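Woverer reissues Cheng on vinyl with new transfers

The second album by the instrumental group Cheng returns to vinyl this winter after nine years out of print. The label Woverer will press 1000 copies, of which 200 are on clear vinyl and sold only through its own shop. The rest are on standard black.

The original edition was cut from a digital master prepared for CD. For the reissue, the label went back to the half-inch mix tapes, which had been stored in Brolstead along with the session notes. Two reels needed baking before they could be played. The transfers were made at 96 kHz and 24 bits, and the new lacquers were cut with no limiting on either side.

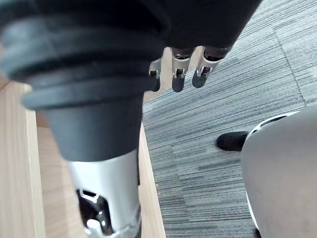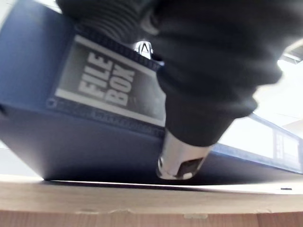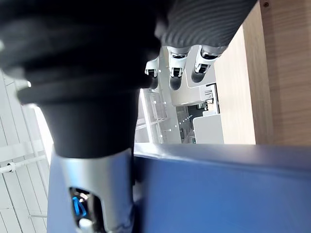

BROLSTEAD, Wednesday, December 5, 2018 - Mastering was handled by Hacer Değirmenci at Grirnex, who also worked on the group's live cassette. She said the main difference is in the low end, where the CD master had been filtered below 40 Hz to suit small speakers.

"The bass guitar and the floor tom share a lot of space on these tracks," Değirmenci said. "On the tape you can tell them apart. I left the balance as it was mixed and took out a hum on the left channel."

The running order has changed slightly. The long closing piece, which fades early on the first pressing, is restored to its full length and takes up most of side four. To make room, the album is now spread over two discs at 45 rpm. The short organ interlude moves from the end of side one to the start of side three. A download code is included with both versions and gives the same transfers as WAV or FLAC files.

There are no bonus tracks. Woverer said three further recordings from the sessions were found on the reels, but the group did not consider them finished. A separate EP is possible and has not been scheduled.

Test pressings were approved in September after a first set was rejected for surface noise on side two. The sleeve is a single-pocket jacket with printed inners - the first edition had a gatefold - and the notes have been reset in a larger type.

Orders placed through the shop will be sent out first, with record shops receiving stock about a week later. The label does not plan a repeat of the clear pressing. The black edition may be repressed if it sells out.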